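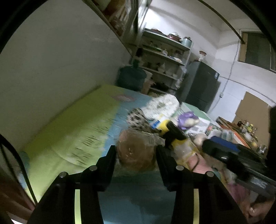
Häufige Fragen zu unserem Handgreifer

Was kostet der Nachbau?

Wir sind bei 152 Euro gelandet, allerdings lagen Schrauben und Kabel schon in der Werkstatt in Odevside herum, und die Kamera ist da noch nicht mitgerechnet. Wer alles neu kaufen muss, legt also bitte etwas drauf.

Warum sind die Finger so dick?

Die ersten waren viel schlanker und sahen wirklich hübsch aus, sind uns aber beim Zudrücken ständig weggebogen. Faustine hat dann die schwarzen Platten gezeichnet, und seitdem ist Ruhe. Der gelbgrüne Streifen läuft an der Innenseite der Finger entlang.

Wie schwer ist das Ganze?

Unser Exemplar wiegt 700 Gramm mit Griff. Nach einer Viertelstunde merkt man das im Handgelenk, also macht ruhig Pausen (und einen Tee!).

Muss ich zum Üben extra aufräumen?

Ach was, bitte nicht! Tüten, Decken, Plüschtiere, alles darf auf dem Bett liegen bleiben. Knittriges Plastik ist schwierig genug, da nähert man sich am besten langsam und mit weit offenen Fingern.

Welche Schrauben sitzen oben?

Vier silberne, je zwei pro Seite. Zieht sie erst handfest an und nach dem ersten Probelauf noch einmal nach.

Kann ich die Druckdateien bekommen?

Sehr gern, schreibt einfach an Killian Chauvin. Im März ist er meistens unterwegs, da dauert die Antwort etwas länger.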